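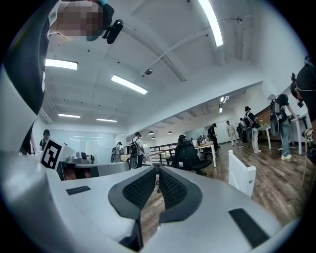 3. Setting and Materials

3.1 The room

All sessions were held on the open floor at Narham. Working floor, not a studio -- people at desks, phones, the usual. We asked for a separate room in September and did not get one. Wood floor, white ceiling with the pipes left exposed, fluorescent fixtures overhead. Light was the main worry going in. Fluorescent light is flat and fairly even, good for reading a print, less good for judging creases, and a shallow crease in white cloth more or less vanishes under it. We left the lights as they were. Small pendants at the far end of the space too, but no sorting was done down there so they are not discussed further.

Noise not measured. Participants were told they could stop and start again whenever they wanted. Two did, both times for a phone call.

3.2 The cloths

The set was 12 cloths, collected by Danica Zeman from the Dervishi remnant bins and washed once before use. No starch, no ironing. Plain, striped and printed pieces, mixed on purpose. Earlier work in our group (the Trosolwood pilot) used plain cotton only and we think that made the sorting look easier than it is in a real household pile, where nothing matches and half the pieces are inside out.

Prints matter for two reasons. First, a busy print hides the fold line. Second, people use the print as a landmark -- they look for "the big flower" and line it up with an edge. The piece that came up most in the interviews was the white one with the black outline print, large chrysanthemum-type flowers, shells like little fans, small round blossoms in between, plus a section of black and white bands (Figure 3). The bands turned out to be more useful to participants then the flowers. A band gives you a straight line. A flower does not.

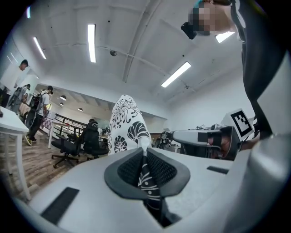
Thickness is the other thing. Thin cloth picked up from the middle goes puffy, traps air, and has to be shaken or pressed flat before any fold can start. We did not control for where a participant picked up the cloth. Should have. Pickup by the corner and pickup by the middle are coded separately in the tables, but the choice was left to the participant and the groups are uneven.

3.3 Procedure

Each participant got the full pile in one heap and was asked to sort it into 3 stacks, any rule they liked, then explain the rule afterward. 11 people took part. One sheet was lost, so 10 are used in the analysis. Time per pile was around four minutes, longer for anyone who refolded at the end. Refolding was allowed and is logged as its own step.

Rules were written down in the particpant's own words and grouped later using the Trinolitz coding sheet, with one change: "by color" and "by pattern" were merged, as most people used the two words for the same thing. The merged code is used from Section 4 on.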